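Ticket 491: pages with pictures on them stall the upstairs printer
Opened by: Safta Bucur
Status: open, waiting on Mornent

Okay, picking this up from where Emilian left it in February. The short version is that plain text prints fine from every desk, and anything with a full-page picture sits at "Processing" for 7 minutes and then drops out of the queue without so much as a beep. Homa's invoices go through. My newsletter doesn't (of course!).

What I've tried so far:

Restarted the printer and the Rullix print server, in that order and then the other way around. Same thing.

Swapped the cable for the one from Teodor's desk. Same thing, and Teodor wants his cable back.

Dropped the quality from 400 dpi to 200. This got me one page out, very pale, and then it stalled again on the second.

Started over with a fresh copy of the newsletter and sent it over at 9:40 in the morning when the queue was clear.
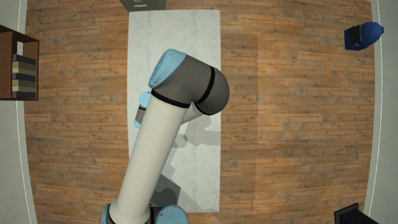
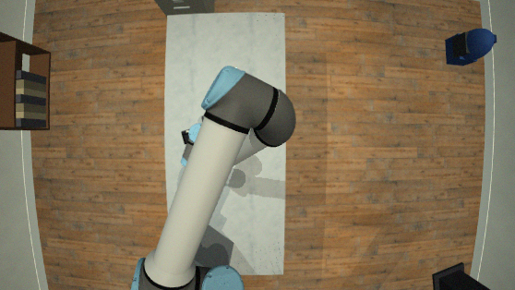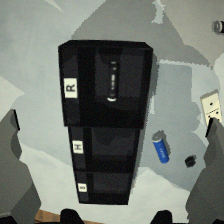
The job showed up in the queue, went to "Processing" and died like all the others. Then I saved the same file as a PDF and printed it from Njoroge's laptop, which is still on the old driver, and out it came! All the pages, decent color, no waiting. So now I'm pretty sure we're looking at the driver and I can stop crawling under the desk.

I tried to roll mine back to match his, but the installer wants an admin password and Emilian's old one doesn't work anymore. Could somebody at Mornent either reset it or just push the old driver out to the Urquhart office? I'm fine with either one.

Update, 2:15 p.m.: Mornent called back. They want the spool log, so I've attached it. They also asked whether "print as image" was checked. It wasn't. I checked it anyway and the job got stuck even sooner, so I've turned it off again.

For now, if you have anything with pictures in it, please send it to Njoroge and be nice about it. Leaving this open until I hear about the password.

Mornent Help Desk | Contact support | © Mornent | Back to top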